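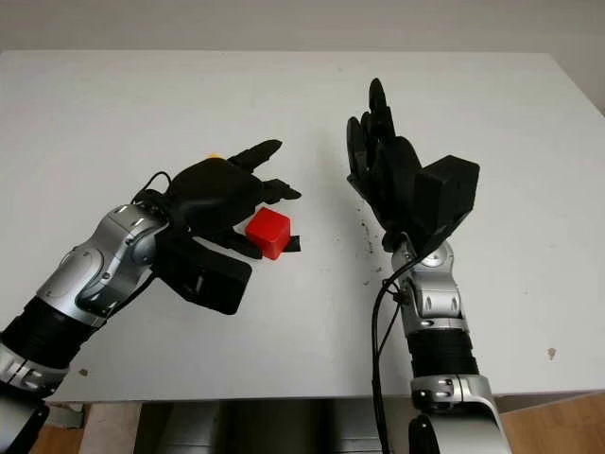
White matte table has gone grey and draggy, what do I clean it with?

Posted by menar_flat2 in Home and Cleaning
148 views

Hello all, hoping someone has been through this before me. I've got a big white table with a smooth matte top, the sort that looks lovely in the shop and then shows every single thing you do on it. We use it for everything - games, homework, cutting out, the post, sorting the small bits and blocks that turn up in the bottom of the toy box. It's against a pale grey wall and next to that it used to look properly white. Now it looks as if someone has breathed on it and never wiped it off.

It isn't dirty as such. I wipe it every night with a damp cloth and washing-up liquid, and on Monday I had a proper go with a spray called Ellov that my sister-in-law swears by (lemon, very strong, made the cat leave). It looked better while it was wet and then dried with swirls all over it. The other odd thing is the feel. Bits don't slide on it any more. If you push a little wooden cube across with one finger it sort of judders along, and when the table was new it would glide.

There's also a faint pink mark the size of a thumbprint where a cheap red block sat in a puddle of squash over the weekend. I've tried rubbing it and I'm scared of making a shiny patch, as I did that to the old table and it annoyed me for years.

So what do I use? And is it too late for the pink? The label underneath just says Salgate and a code, 3,310, and nothing about cleaning.

2 replies

hollowaylane

Your table is fine, it's wearing a coat of old washing-up liquid. I had exactly this with a white desk and was ready to paint it. Most people put in far too much soap and don't rinse, and on a matte surface it dries into the texture and grabs the next lot of grease, so every night you're adding another layer. The juddery feeling gives it away.

What I did was fill a bowl with warm water, as hot as my hands would stand, and nothing in it at all. Wring a microfibre cloth out hard, do a strip the width of your arm from the back edge to the front, then dry that strip straight away with an old tea towel before you move along. Change the water when it goes cloudy. Mine went cloudy almost at once, which was embarrassing! You'll probably have to go over the whole thing 2 times, and if there's still a bit of drag, put a small splash of white vinegar in the second bowl and finish with plain water again.

I'd put the spray away for good. A lot of them leave something behind to make things shine, and you don't want shine on a matte top, you want it bare.

After that, it's plain water most nights, and one drop of washing-up liquid (really one) when there's been butter or felt tip. Dry it every time. I know it's dull but it takes less time than boiling the kettle.

For the pink, try bicarb mixed with water until it's like thin yoghurt. Dab it on, leave it for ten minutes, lift it off with a wet cloth and don't scrub. Do it again the next day if it's gone paler. Mine was beetroot and it took three evenings to go, though I could still find it if the sun was low, and then one day I couldn't. Do test a bit near the underside edge first, as I don't know what your top is made of.

I'd also wipe the block with a damp white cloth and see if any colour comes off. If it does, keep it for the carpet.

maeng_road_mum

Magic sponge! Takes everything off. I do my whole kitchen with them.

hollowaylane

Sorry to butt in again but please be careful with those on matte. They're a very fine abrasive and they're how you get the shiny patch you're worried about. Lovely on trainers.

maeng_road_mum

Oh. Mine's a gloss one so maybe that's why. Ignore me then, although you could get a wipe-clean cloth for when the kids are on it? We got ours at the market, cut to length, and it just rolls up behind the door.

menar_flat2

Thank you both. I did one end tonight with plain hot water and the bowl was disgusting, so I think that's my culprit. You can see a line where I stopped! Cubes slide at that end now. The other end will have to wait till after tea tomorrow, and I've got bicarb on the pink bit as I type.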